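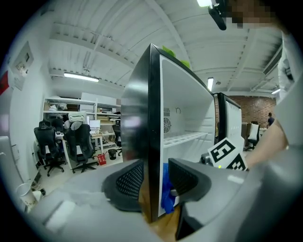
A pinça de mão Plarnness fechada na borda da porta de um frigobar preto.

Plarnness: pinça portátil para gravar demonstrações

Oi! Eu sou quem monta e testa as Plarnness aqui na Flasau, e me pediram para escrever esta página do meu jeito, então vamos lá. A Plarnness é uma pinça que você segura na mão para fazer a tarefa você mesmo (abrir porta, puxar gaveta, guardar pano) enquanto ela grava tudo para treinar a política do robô depois. Sem teleoperação, sem levar o braço inteiro para a copa do escritório!

As pontas dos dedos são pretas, com textura de malha, e eu gosto muito delas em borda fina de porta, que era o meu pesadelo com a versão antiga. O bloco branco com marcadores quadriculados fica preso na lateral. Só peço uma coisa: não cole etiqueta em cima dele, já recebi pinça de volta assim e a calibração fica um horror.

Porta de frigobar é o meu teste preferido. Começo com ela fechada, abro até o fim, solto, fecho, e vario a altura da mão e o ângulo de chegada. Na nossa última rodada, em fevereiro, juntamos 533 episódios só de portas, e eu recomendo pelo menos 50 por objeto antes de pensar em treinar qualquer coisa. Se der para trocar de sala no meio, troque, o modelo agradece.

O que vem na maleta:
- pinça Plarnness montada
- um par extra de pontas
- cabo e cartão de memória
- licença do Bulodard, o programa que corta e confere os episódios

A licença básica do Bulodard guarda até 2.000 episódios por projeto. Quem precisa de mais costuma ir para o pacote Amegashie, com 16 pinças e armazenamento compartilhado (esse é sob consulta, me escreve que eu faço a conta com você).

Ah, e o par extra de pontas não é enfeite! Quando a malha começar a alisar, troque os dois lados juntos e refaça a calibração de abertura.

Página atualizada em 12 de outubro de 2024.

Usamos cookies para melhorar sua navegação. Ao continuar, você concorda com a nossa política de privacidade. Aceitar Recusar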